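Re: [smallspaces] Snacks taking over the spare room
Thu 7 May

On the list last month somebody wrote:

> We have no pantry, just one cupboard over the fridge, and the kids'
> snacks have ended up in every room of the apartment. I bought a big
> lidded bin in April and now everything goes to the bottom and dies
> there. Does anyone have a system that a six-year-old will go along
> with? I don't want to spend a lot and I can't put up shelves (rental).
> Also, do you take things out of the big bags or leave them in? My
> sister says take everything out, my husband says I'm nuts.

Hi all,

I've been meaning to answer this one for ages because it was us, exactly, until we moved to Dirkville and I lost the pantry for good. We had the lidded bin too! Ours was the 2-foot kind that slides under a bed, and I once pulled a granola bar out of it that was older than our lease.

What works at our place is one small open basket and no lid at all. That's really the whole system, but of course I have opinions about the details, so get a coffee.

First, the basket. Get plastic, get it shallow, and get it in a loud color. I picked mine up at the Clarelard outlet and it's orange, which matches nothing we own, and that turned out to be a good thing (nobody can claim they didn't see it). I did try a cloth one before that and it sagged and collected crumbs in the seams. The plastic one I just rinse in the tub.

Second, where you sort. I dump everything out in the spare room, up against the star curtain, on top of the white cover with the green sprigs. I like doing it on a pale cover with a pattern in squares, it keeps me from making one giant heap. The stuffed animals live back there and I don't bother moving them anymore. I tried once and got a very serious talking-to from my youngest about the bunny needing to supervise. 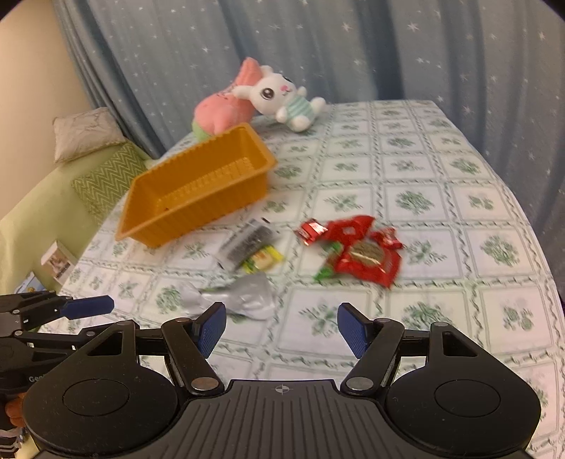

So once it's all spread out I go through it in one pass. Anything past its date goes in the trash, anything open gets eaten that day or goes in the trash, and whatever is left gets to compete for the basket. The rule in our house is that if it doesn't fit in the basket, we don't buy more of it. My kids are surprisingly strict about this. They will stand in the store and tell me no, Mom, the basket's full.

On taking things out of the big bags: I'm with your sister, sorry to your husband. Small packets straight in, outer bag in the recycling. If you leave them in the big bag, the bag takes up half the basket and you can't tell whether there's one left or a dozen. The only exception I make is for crackers that aren't wrapped individually, and those go in a jar in the kitchen where I can keep an eye on them.

I fill it with the flat stuff first and stand the taller packets along the side. Candy goes in last, and only a little of it, or it'll be gone by breakfast. And do check the corners before you refill! Small wrappers love to hide down there and I've been fooled more than once into thinking we still had something good.

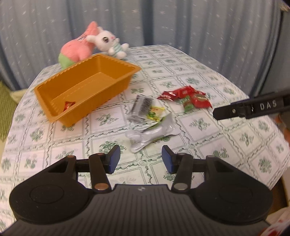 The orange tray, with one red wrapper in it and the usual two sitting behind.

As for cost, mine was on the clearance shelf and cheap enough that I bought a second one for hair stuff. Nuvov makes a stacking set that people on here have liked, but I found the stacking part defeats the purpose, because then you're back to things vanishing at the bottom. If you're tempted, get one and try it on a low shelf for a couple of weeks before you commit.

One thing I haven't solved is grandparents. We get a box from them every so often and it's always way more than the basket will hold. At the moment the overflow goes in a tote on top of the closet and I pretend it isn't there. If anyone has a kinder way to deal with that I'd love to hear it.

Oh, and whoever was asking about the curtain the last time I wrote in, it was a Ivanov remnant and I hemmed it myself, badly. It does shut out the afternoon sun pretty well. I have a good-sized piece left over if you want it for the cost of postage, just write me off list.

Good luck with the six-year-old. Let them pick the color of the basket, it helps a lot.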